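Chapter 3
Erasing a Board: Contact Tasks with a Two-Finger Gripper

Objectives

After working through this chapter, a project team should be able to:
- write a task statement that another team can test
- set a starting pose for a wrist-camera task
- choose a grip for a flat object and record it
- log attempts in a form that can be compared from week to week

3.1 From Free Motion to Contact

The exercises in Chapter 2 moved the arm through open space. An error of a few millimeters in those exercises had no effect on the outcome. In a contact task the same error changes the force between the tool and the surface. Too little force leaves ink on the board. Too much force pushes the board across the table or makes the tool turn in the fingers.

The running project for this part of the book is the Dendska task, named after the student club where it was first set as a term assignment. A small framed whiteboard lies flat on a table. The robot must pick up a tool, bring it to the board, and remove a marked area of ink. The board is not fastened down. Teams may place it at any angle, and the writing may be in any language or script. The program must not depend on reading it.

The starting pose places the open gripper over the table with the whole written area in view of the wrist camera. Square alignment between board and gripper is not required. A board turned by roughly 45 degrees is a fair start and a useful one, as it shows early whether the program has assumed that the edges of the board run parallel to the edges of the camera view.

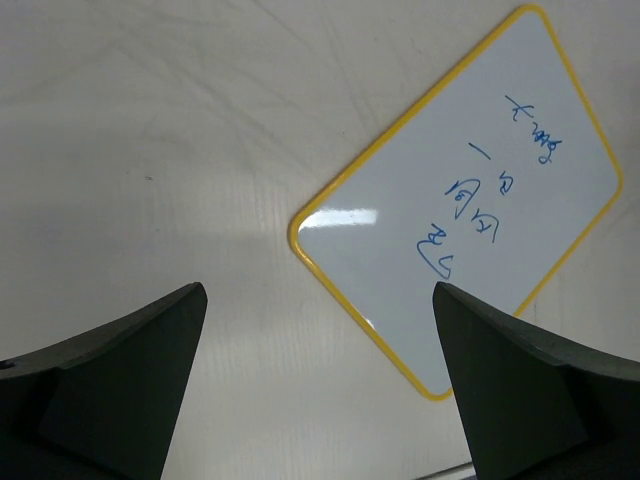
3.2 Choosing a Grip

A flat object can be held by its faces or by its edges. Any grip that lets the object rotate between the fingers will fail under side load, even if it holds well in the air. Before the first contact trial, each team records three items: which surfaces the fingers touch, how far the object extends past the fingertips, and the gripper opening at closure.

Teams should also practice the grip alone, with no wiping motion. Close the fingers on the object, lift, hold for 2 seconds, and compare the wrist view with the one saved at closure. A shift in the outline of the object between the two views means that it has slipped - adjust the grip before going on.

Glare is a second concern at this stage. A glossy board reflects ceiling lights, and the reflections move in the camera view as the wrist moves. A program that searches for bright regions will find the lights first. Color is a safer cue for the held object, and the colored border is a safer cue for the board. 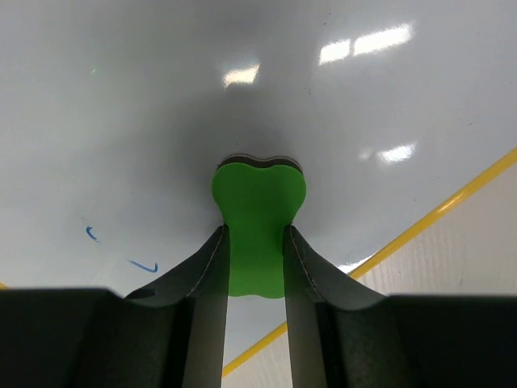 Figure 3.2 Green object held upright between the fingers, with a glossy white surface behind. Note the light reflections on the glossy surface.

3.3 Keeping the Log

Na-rae Pyo, who supervised the Wednesday section of the club, required one line per attempt, written before the next attempt began. The line gives the board angle, the grip used, the result, and one word for the cause of any failure. Her section logged 26 attempts before changing any software setting. The format is used in the rest of this chapter, and a blank copy is given in the Mikden worksheet at the back of the book.

Results are scored by area. A fully cleared region scores 100. Ink outside the marked region is not counted, but a board that has moved off its starting outline ends the attempt.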